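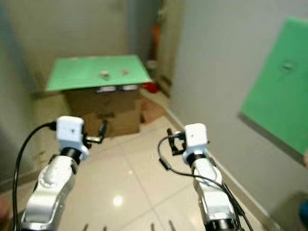
Figure 2. Head camera view on the approach to the box, both grippers open.

Section 2. Setting up the hallway approach test

If you've gotten this far, your arms are calibrated and your head camera is streaming, so you're ready for the part of the Olelcombe method I like best. We're going to roll the robot down a hallway toward a small target table and record what the head camera sees on the way in. The point of the whole study is to find out how well a policy trained on tidy lab benches copes when the table is low, far off, and sitting in a plain pale corridor with hardly anything to look at. (Short version: worse than I hoped, and better once we added approach data. The numbers are at the end of this section.)

What you need

A corrugated cardboard box, a flat green board a bit wider than the box, two small objects to pick up, some tape, and a straight stretch of hallway. Use whatever box you have. Lilibeth Ignacio built our first table and I've changed very little since then.

Building the table

1. Put the box at the far end of the hallway. Leave the way to any fire extinguisher or door clear on your side too, and ask the building people before you start.

2. Lay the green board flat on top. Let it stick out past the box on both sides. A clear edge against the brown cardboard gives the depth estimate something to hold on to.

3. Press down on each corner of the board. If it tips, move it and try again.

4. Put the two objects on the board, one near the middle and one a little to the right. Small and pale is fine. We picked dull colors on purpose, and I'm still a bit sorry for the detector.

Note: Jayson Dela Peña likes to run the same test with a second green board up against a side wall. It makes a great distractor, being closer to the camera and so looking bigger than the one that matters. If your model heads for the wall, that's a result! Write it down and keep going.

Getting the arms ready

5. Open the Amaral control panel and pick the profile called "approach." Both arms should come forward and stop with the wrists ahead of the base.

6. Open both grippers all the way. Do this before you move the base. I skipped it once and lost an afternoon of recordings to a state mismatch that the logger never complained about.

7. Look at your gripper cables. They need enough slack for the wrist to turn through its full range, and they should never reach the wheels. Move each wrist by hand with the motors off and watch where the loop goes.

CAUTION: Don't reach between the arms while the motors are on, even to fix a cable. Hit the stop button first and wait for the status light to change.

Recording

8. Set the base speed to slow. Shiny floor tiles throw back the ceiling lights, and the bright spot slides along as the robot moves. Fast runs give you that spot plus motion blur, and you'll want some of those eventually, but get your slow runs done first.

9. Start the logger, then start the base. In that order, please – Fikri Purba wrote the time sync and it assumes the logger is already awake.

10. Let the robot stop by itself in front of the table. Don't help it. If it looks like it's going to bump the box, use the stop button and mark the run "halted."

11. Reset the objects and go again. We do 64 runs for each lighting condition, with a break whenever the person on the button gets sleepy.

Note: Keep the random seed at 777 if you want to compare against our results. Any other value works, but the object positions will come out in a different order.

What we got

With bench data only, the policy stopped within reach of the table in 14 of 64 runs. After we mixed in approach recordings made with these same steps, that went up to 49. Most of the leftover failures were early stops, where the robot parked itself too far back and then grabbed at air. Kenneth Bañez thinks the bright patches on the floor are to blame. I lean toward the low table height, and we've agreed to test both in December.

If your numbers come out very different, check the camera tilt before anything else, then go back to step 6. The tilt settings are listed in Section 3.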